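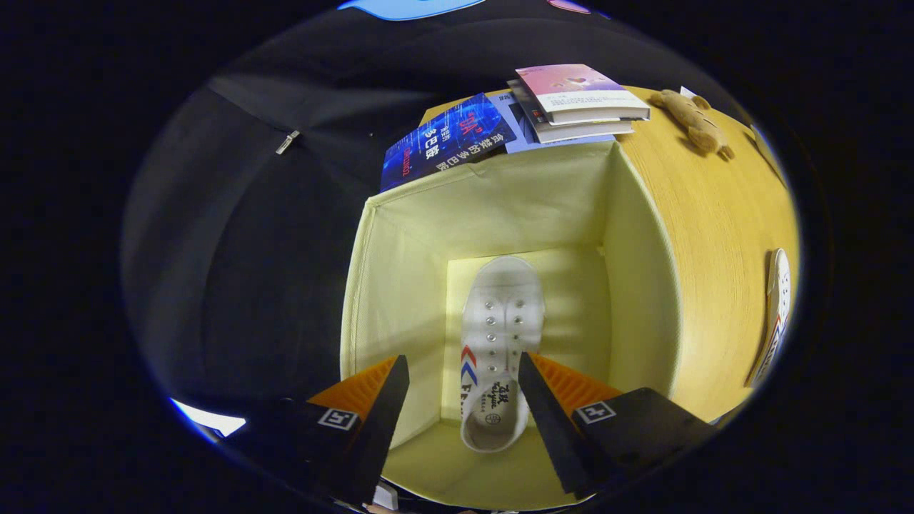
Leinenschuhe von Hand waschen

Stoffschuhe vertragen die Waschmaschine nur begrenzt. Der Kleber an der Sohle wird mit jeder Wäsche spröder, und weißes Canvas vergilbt leicht, wenn Waschmittel im Gewebe bleibt. Von Hand dauert es eine halbe Stunde, dazu kommt die Trockenzeit.

Sie brauchen: eine Schüssel, Gallseife, eine weiche Bürste, eine alte Zahnbürste, Natron, weißes Küchenpapier.

1. Schnürsenkel und Einlegesohlen herausnehmen. Die Senkel in warmem Wasser mit etwas Gallseife einweichen.

2. Groben Schmutz trocken abbürsten, auch aus dem Sohlenprofil.

3. Den Stoff mit lauwarmem Wasser anfeuchten, Seife auftragen und in kleinen Kreisen einarbeiten. Farbige Streifen zuletzt und nur kurz behandeln – manche Drucke färben ab.

4. Für die Gummikappe 2 Teelöffel Natron mit wenig Wasser verrühren, mit der Zahnbürste auftragen, abwischen.

5. Gründlich ausspülen, bis das Wasser klar bleibt. Danach noch einmal spülen.

6. Mit Küchenpapier ausstopfen und im Schatten trocknen lassen. Das Papier nach 2 Stunden wechseln. Kein Zeitungspapier nehmen, die Druckfarbe geht auf den Stoff über.

Imprägnieren erst, wenn der Schuh auch innen trocken ist. Ich verwende das Spray von Clidis, zwei dünne Schichten mit einer Stunde Pause dazwischen.

Stand: 16.11.2022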